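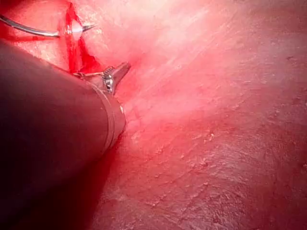

Plain letters before surgery: talk notes, Rillbridge, 2020-01-07

Start slow. Water. Check the mic, last time the back row got nothing.

Hands up: who has had a letter from a hospital in the past year? Keep hands up if you read it twice. Three times. OK hands down.

My point for the next half hour. A letter about an operation gets read at the kitchen table by someone who is scared. Usually at night. Often read out loud to somebody else. We write them as if they go to a file.

Kerkow packet. Hold it up. Everything a patient got before a routine gallbladder operation, all stapled together. 3583 words. Pause, let them feel that. When to stop eating is on the fifth page, under "General Information." Phone number is in the footer, gray on gray.

What we did. Pulled 173 letters from the Kerkow outgoing tray, names blacked out, read every one. Took most of June. Marked three things on each:
- where is the date and time
- where does it say what to do about food and pills
- who do I call

Don't read out the whole table, it's on the handout. Just say the date was easy to find nearly always, the pills nearly never. "Continue medication as advised." Advised by who? When? People laugh here, let them.

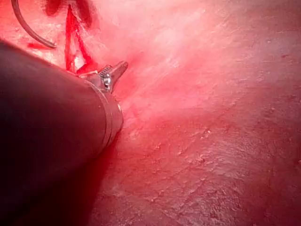 A woman at the Tomosance session told us she'd read "nil by mouth" as something the nurse does, so she had toast. Sent home, new date, five more weeks of waiting. She was pretty nice about it. Her daughter wasn't.

So: words. Go fast, slide is self explanatory.
"Nil by mouth" = don't eat or drink anything
"Ambulate" = walk
"Procedure" = operation. Say operation. They know its an operation.
"Discharge" = going home. (Also means the other thing. Also on page 5.)
"You will be contacted" = we will call you, and say from which number, people don't pick up unknown numbers any more

Somebody always asks about legal. Answer: legal at Kerkow cut two sentences of ours and put one back. Fine. They were easier than the formatting people.

The rewrite. New letter is 239 words on one sheet, consent booklet goes seperately. Order is: when, where, food, pills, ride home, phone. Big phone number. Read the first four lines out loud, do NOT rush this bit, it's the bit they remember. 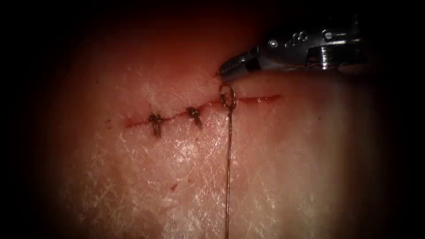
Then the ride home line. Old one said "Please ensure suitable transportation is arranged." New one says "You can't drive yourself home. Ask someone now." The "now" matters, people were leaving it till the night before and then calling the desk in a panic.

What went wrong (be straight about it):
Large print version ran to a second sheet and the printer on the Iwasaki wing only did the first one. So some people got half a letter. Took us too long to catch.
Translations. We wrote short English and then got long everything else. Should of brought the translators in at the start.
Also one surgeon hates it, still sends his own. Skip if running late.

Homework: take one letter your place sends. Read it out loud to somebody who doesn't work there. Don't explain anything. Write down where they stop.

Handouts by the door. Questions. Leave the Kerkow packet on the table so people can flick through, GET IT BACK after.

Comments

guest: Thanks for putting the notes up. Is the one-sheet letter anywhere I can download it? The handouts were gone by the time I got to the door.

frontdesk: We get the ride home calls too, every single week. Stealing "Ask someone now."

guest: My dad's letter had two different arrival times on it. We went with the early one and sat there till lunch.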